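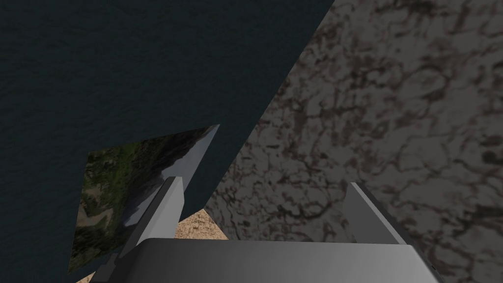
模造大理石塗装

模造大理石塗装(もぞうだいりせきとそう)は、木材や漆喰などの安価な下地に、大理石の色と脈を絵具で描き写す装飾技法である。英語ではマーブリング、フランス語ではフォー・マルブルと呼ばれる。紙を染める墨流し系の技法も同じくマーブリングと呼ばれるため、両者の文献はしばしば同じ棚に並べられ、どちらの読者にも等しく迷惑をかけている。

概要

大理石は重く、高く、運ぶ途中で割れる。これに対し絵具は軽く、安く、割れても塗り直せばよい。技法の経済的な根拠はほぼこれに尽きるが、施主が「本物より本物らしい」と客に吹聴する楽しみも無視できない動機であったらしい。柱、暖炉の枠、腰壁、祭壇、家具の天板などに広く用いられ、手の届かない高所ほど仕上げが雑になる傾向がある。

歴史

石に似せた壁の彩色は古代から行われ、ポンペイの住宅壁画には色石の板を張ったように見せる区画が残っている。バロック期のヨーロッパでは、石の産地から遠い地方の教会が盛んにこれを採用した。石灰岩しか採れない土地の信徒が、祭壇の前でだけは地中海の石に囲まれることができたわけである。

北欧では木造教会の内装に多用された。ブルンビュー(Brundby)の礼拝堂の説教壇は、長らく輸入石材製として案内書に載っていたが、修理の際に板の継ぎ目から木くずがこぼれ、案内書のほうが改訂された。調査にあたった塗装史家エスベン・ミケルセンは報告書に「石材の状態は良好。ただし松である」と記している。説教壇には少なくとも2層の塗装があり、下の層は灰色、上の層は赤褐色であった。流行が変わるたびに、石の産地も変わったことになる。

19世紀には職人向けの手引書が多数刊行され、都市の集合住宅の玄関広間にまで普及した。20世紀に入ると「素材に正直であること」を重んじる建築家たちから激しく嫌われ、多くの作例が白いペンキの下に消えた。白いペンキが何に対して正直であったのかは、論者によって見解が分かれる。

技法

下地を平滑に研ぎ、地色を塗って乾かす。次に薄く溶いた半透明の絵具を重ね、海綿、丸めた布、豚毛の刷毛などで叩いて濃淡の雲をつくる。乾ききらないうちに穴熊の毛の刷毛で表面を撫で、輪郭をぼかす。脈は細筆や羽根の先で引く。最後にワニスをかけ、必要に応じて磨く。

脈の描き方は、職人の力量が最もよく表れる部分とされる。初心者の脈は稲妻か川の地図になりやすく、等間隔に並べば縞模様になる。熟練者は筆を指の間で転がしながら引き、途中で太さを変え、いくつかは中途で消す。ローナ・ハリデイの手引書『石を描く手』は、練習用の板を100枚塗るまで客の家に入ってはならないと説くが、同書の著者紹介によれば、本人は35枚目で最初の注文を受けている。

石の種類による描き分け

白大理石は易しそうに見えて難しい。地が明るいため、余分な一筆がすべて目に付く。灰色の地に褐色や黒に近い脈が入る石は失敗を隠しやすく、徒弟の最初の課題によく選ばれた。黒地に白や金の脈を走らせるものは見栄えがよく、酒場や理髪店に好まれた。緑系の蛇紋岩は色の調合が厄介で、配合を間違えると煮すぎた豆の色になる。

実在しない石を描く流派もある。クルサード(Cruzado)と呼ばれる様式は、交差する二方向の脈を青みがかった地に置くもので、対応する石材は知られていない。継承者のコンスエロ・パウカルは講演で、どこの採石場の石かと聴衆に尋ねられ、缶の番号を答えたという。

鑑別

本物の石との見分けには、触れて冷たさを確かめる方法、軽く叩いて音を聞く方法、角の欠けを探す方法がある。脈が角を回り込んで隣の面へ自然に続いているかどうかも手がかりになるが、丁寧な職人はそこも描いている。化粧板の印刷柄の場合は、同じ模様の繰り返しを探すのが早い。一度見つけると以後そこしか見えなくなるため、自宅の台所では勧められない。

画像処理による石目

コンピュータグラフィックスでは、雑音関数を用いて石目を計算で生成する手法が古くから知られている。正弦波の縞を乱数で歪ませるだけでも一応は大理石らしく見えることから、入門書の定番の題材となった。石の写真を面に貼り付ける方法も一般的で、この場合は継ぎ目の処理が問題になる。刷毛を持った職人が何世紀も前から悩んでいた点と同じである。

保存と評価

近年は塗装そのものが文化財として扱われるようになり、剥離した箇所の補彩には当初の顔料に近い材料が選ばれる。ドレルネン(Drernen)の旧市庁舎では、広間の柱のうち一本だけが本物の大理石であることが確認された。修復を担当したトルビョルン・サンドベリは、周囲の塗装柱と調和しないとして、この一本に照明を当てない案を提出し、採用された。

関連項目

スカリオーラ
木目塗り
だまし絵
人造石
墨流し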